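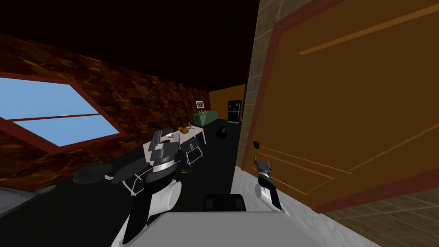 Doors, doors, doors. If you've asked me since the holidays what I'm working on, you've had the same answer every time, and I'm sorry to say you're getting it again (Vittoria Zanetti has banned the word from lunch).

The short version is that we're collecting door runs for the Phelan set. One of us drives the simulated robot by hand, brings the right gripper up to the handle, works the door, and saves the run. Then the room gets reshuffled and we go again. As of Friday we have more than 300 saved, and I drove a good share of those myself — my wrists would like that noted!

What I've learned is how much the last little bit of the reach matters. My early runs all came at the handle from below because that felt natural on the controllers, and so the first model we trained wanted to come from below too, even when it had started off way too far left. It would park its fingers just under the knob and sit there like it was waiting for a bus. So I went back and recorded a bunch of messy starts: too close, too far over, arm tucked in. Those are slow to drive and not much fun, but they're the ones we were short on.

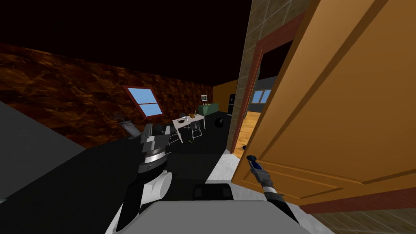

Dronham Robot Notes, Issue 19, page 2

The other thing eating my time is sorting. Every run gets watched back before it goes in, and I'm throwing out more than I expected. I don't mind a wobble or a second try at the handle — we want those, so the model sees what fixing a mistake looks like. What I toss is the stuff where I stopped to think and the arm just hung there. Jitberg has a script that flags long pauses and it has been a huge help, though it also flags me when I sneeze.

Next up is the Drirkdale layout, which has narrower doorways and a handle on the other side, so the left arm finally gets some work. If you'd like to drive for an hour, come find me! You don't need any experience, and new hands are good for the set (mine are getting predictable). Bring your own coffee, and please name your runs before you save them.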